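Reading time: 2 minutes

3.2 Disposable and reusable tableware in canteen waste

Waste was sorted at two canteens, one in Amoter and one in Jerkemell, over the four weeks before the December closure. Both serve a hot lunch and a cold counter. The Amoter canteen uses washable plates and steel cutlery for meals eaten in, and plastic cutlery for food taken away. Jerkemell had no working dishwasher during the study and gave out plastic cutlery with every meal.

Bins were emptied once a day after lunch. Each bag was weighed unopened, then tipped onto a sorting sheet and split into food, paper and card, plastic tableware, other plastic, and a remainder. Drinks bottles were left out because both sites collect them separately. Bags that had split or had been mixed with kitchen waste were weighed but not sorted. The scales were checked each morning against a 2000 g weight.

Food made up the largest share by weight at both sites, as in earlier surveys of this kind. Plastic tableware weighed little but took up a good deal of room in the bags. At Jerkemell it was the main reason bins were full before the end of service. Staff there changed the bags halfway through lunch on most days, and the half-full bags were light for their size. We therefore report volume as well as weight in the tables that follow.

Not all of the plastic cutlery thrown away had been used. Where knives, forks and spoons were handed out as a wrapped set, roughly 60 per cent of the sets in the bins had at least one clean item left inside. Spoons were the item most often left, except on soup days. In the last week Jerkemell stopped giving out sets and put loose cutlery in open baskets at the end of the counter, mostly sorted by type (Figure 4). Diners took what they needed. Clean items in the bins fell sharply in that week, although one week is too short to say whether the change would last. The menu was also smaller than usual, with soup on fewer days.

The supplier, Pluvton, sells the same cutlery wrapped and loose, and the loose packs are cheaper. Kitchen staff raised two objections to the baskets. They have to be topped up during service, and people reach in with their hands. A dispenser made by Kütt, which lets out one item at a time, was considered for the second problem but did not fit on the counter.

Our figures do not include cutlery carried out of the building. At Amoter this is likely to be a large part of the total, and the results for that site should be read as a lower limit.

Back to top
Contact the editorial office | Copyright the authors | Page last updated 20th January

Related items
Portion size and plate waste in staff canteens
Washing up or throwing away: water use in small kitchens
Bin placement and sorting errors at lunch counters
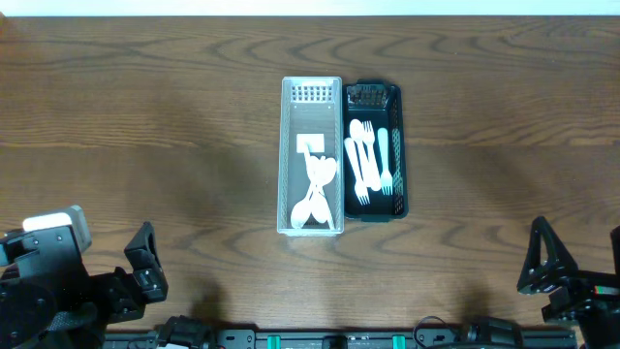
Figure 4. Cutlery baskets, with white plastic spoons in the left-hand basket.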